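I've been oiling timber for more than 20 years now, mostly other people's sideboards, and the Ondska Hard Oil is the tin I keep going back to. Aoi Uchida put me onto it when we shared a shed, and I've sold it here in the shop ever since (I got sick of lending mine out!).

## Ondska Hard Oil, satin, 740 mL

It's a plant oil and wax blend that goes on with a rag. No brush marks, no spraying, and if you muck up a corner you can rub it back and go again the same afternoon. The colour it gives is on the warm side, so if you're after that pale, barely-there look you'll want the Prernent White instead, which I also stock.

**What's in the box**

- one 740 mL tin
- two lint-free cloths
- a grey scuffing pad
- my own instruction sheet, coffee rings not included

**Price:** $74, or grab the small tester for $10

Orange and red-brown timber tones, with some grain to look at:
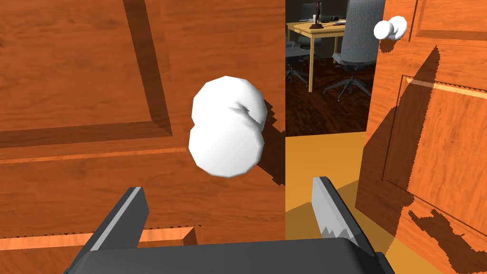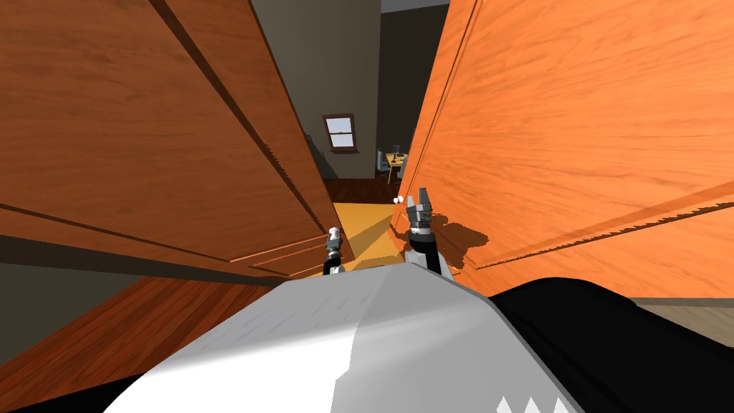
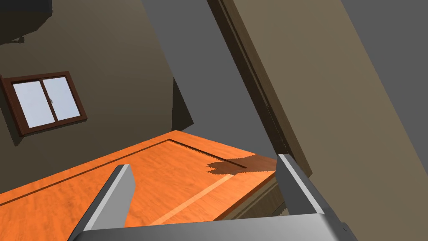

Now, prep. Sand to 180 and stop there, please. I know it's tempting to keep going until the wood feels like glass, but the oil needs something to bite into and a polished surface just pushes it around. Vacuum, wipe, then pour out a puddle about the size of a biscuit and work it along the grain. Leave it 10 minutes and wipe off everything that hasn't soaked in. Everything! A sticky finish is nearly always oil that got left behind.

Second coat the next day. Tabletops get a third from me, doors don't.

One serious bit: oily rags can heat up and catch fire on their own. Lay them out flat outside to dry, or drown them in a bucket of water. Don't scrunch them up in the bin.

Can you put it over old varnish? No, sorry, you'll have to strip it first. Masaru Hoshino tried it on his hall cupboard and spent most of September scraping it off again. Over old oil or wax it's usually fine, but try the tester on the inside of a door before you commit.

Pickup is from the Ostanham shop, round the side, any time after 10 in the morning. I post tins by road only, so allow a bit longer if you're up north.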